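Search this site
Enter keyword Go

Clear the Table, Then Decide What Goes on It

A work table should be kept clear by default. Most advice on small workrooms starts with storage: the Finwood planner allots 14 bins before it mentions the surface they are meant to protect. I think the order is wrong.

Items left out "for next time" take up area in proportion to their footprint plus the reach around them. A 2-inch jar blocks far more than 2 inches, as anyone who has steered a sleeve past one knows. Dark wood-grain tops make matters worse, in my view, by hiding small screws and offcuts until a hand finds them.
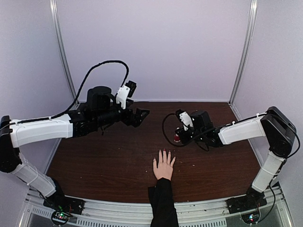 Plain, pale walls on three sides help for the same reason. They offer no shelf, so nothing migrates upward, and a dropped part stops at the panel. The Galtholm catalog sells pegboard for that position. I would leave it off.

The objection is setup time. Fetching tools for a job costs me 30 seconds, and I accept the charge. Whatever is still on the table on Sunday goes back in a drawer.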